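Travholm 601 woven storage basket, medium: long-term review
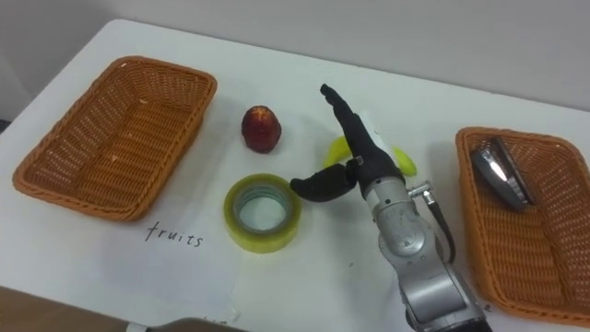
Page last changed: June, by Orysia Pylypenko

The 601 is the middle size in the Travholm woven range. I bought two for pantry shelving and have used them for 14 months. One holds onions and potatoes, the other packets and jars. The larger 792 uses the same weave but has side handles, and I have not tested it.

Construction
The weave is tight at the base and slightly more open at the walls. The rim is wrapped over a core and stapled on the inside at one corner. On one of mine a staple had lifted by the second month. I pressed it flat with pliers and it has stayed down.

Load
The maker gives no rating. At 15 pounds of potatoes the base sags enough to drag on the shelf when pulled forward. With a sheet of thick cardboard cut to fit, the sag is gone. Jars stand level only with the cardboard in place.

Fit
The walls slope, so usable floor area is noticeably less than the size printed on the tag, which is measured at the rim. Measure your shelf at rim height. Two baskets side by side waste a wedge of space between them at the bottom.

Cleaning
Dry brush, then a damp cloth. Onion skin lodges in the corners and has to be picked out. Do not soak; the Altley basket I had before warped after one wash in the sink.

Compared with the Mösli wire basket
The Mösli is stiffer and easier to clean, but small items fall through and it scratches painted shelves.

Rating: 4 out of 5. One point off for the staple.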